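Home | News | Live | Reviews | Listings | Contact

Cemilix add second Dernmont night after first show sells out

By Nuala Breathnach
October

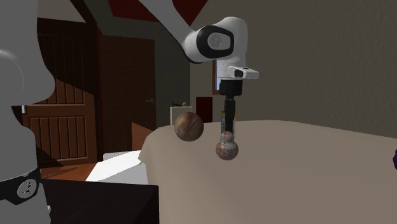

A white robot arm over a beige table, in a computer-rendered room.

Cemilix have added a second hometown date at the Guthrie in Dernmont, and if you missed out on tickets for the first one you'll want to be quick. All 248 went in under 20 minutes, which is remarkable going for a band who were still playing the back room of a pub last winter.

The four-piece are touring their second album, Durkberg, and it's a cracker – big, bruised synth lines, drums that sound as if they were recorded in a stairwell, and Bláthnaid Gilmartin singing better than she ever has. The title track runs to nearly nine minutes and I wouldn't lose a second of it.

"We thought we might fill half the room," Gilmartin told me. "Malachy's mam had offered to bring her whole choir just in case!"

Keyboard player Malachy Flanagan says the set will include the new record in full, plus a few older songs they haven't touched in years (please let one of them be Salt Lamp). Support on both nights comes from Jarlath Hanrahan, whose solo guitar pieces went down a storm here in the spring.

The album is out now on download and vinyl, with the first pressing limited to 1,000 copies. Doors for the extra show are at 7.30pm and tickets go on sale at the Guthrie box office from 10am tomorrow.

Sign up to our newsletter for gig news and reviews. You can unsubscribe at any time.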